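Thread: Replacing lever handles in an old flat – cover the old holes or fill them?
Home and Repair > Doors and Windows

grelach_flat
Posted Aug 30, 2018
Hello all. I am changing the handles on 13 inside doors in a flat from my aunt. The old ones had long plates and the screw holes are very visible. I bought one set from Climo with small round roses, and now I see every old hole around it. My question is if I should fill the holes and paint, or return the set and buy long plates again. I prefer the look of the round ones, but I do not have much patience for sanding.

rumby
Long plates. I did the same work in June and I regret the filling. After two coats of paint I could still find each spot when the light came from the window side.

mortise_and_me
Disagree with rumby. If you can see the spots, the filler was not sanded flat. Use a two-part wood filler, let it stand overnight, sand with a block and prime before you paint. It holds fine.

grelach_flat
Thank you both. The kind of plate I would consider is white, tall and narrow, with beveled edges, like this:
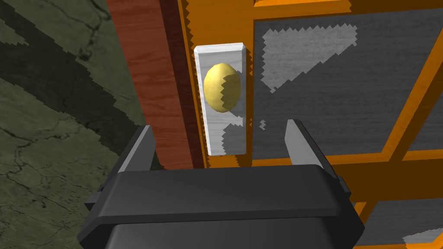
What I like is that a plate of this type hides a lot. What I worry about is the distance between the handle and the keyhole. My locks are old and I measured different distances on different doors, which surprised me.

rumby
Then measure every door before you order. I ordered one size for all and had to send six plates back. The shop was polite but the postage was mine.

hinge_side
Is it a rental or will you live there? For a rental I would not spend 20 hours on filler. For my own home, maybe yes.

grelach_flat
I will live there. The kitchen door is the worst one, it gets opened with wet or dirty hands all day, so white near the handle is maybe not so clever.

mortise_and_me
White is no problem if you can wipe it. I cook every day and mine is still clean. The edge of the door gets dirty first – paint that with something washable.

hinge_side
My kitchen door has a white Nishimura plate and I do not agree, the bevel collects grease. And I am not a messy cook, mostly I just peel potatoes.

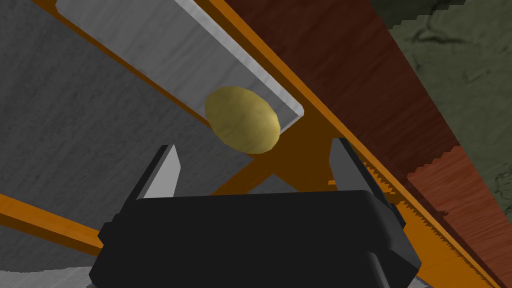 Yellow and egg-shaped, the potato type I mean.

rumby
Grease comes from frying, hinge_side. With potatoes it is only starch, and a damp cloth takes it off.

grelach_flat
I decided something in the middle. Long plates for the doors with bad holes, and I keep the round roses on the two doors which are new and have no holes. My aunt says it will look strange to mix. Does anybody have both types in one hallway?

mortise_and_me
I would not mix in one hallway. But if the metal color is the same, few visitors will look so carefully. I still say filler.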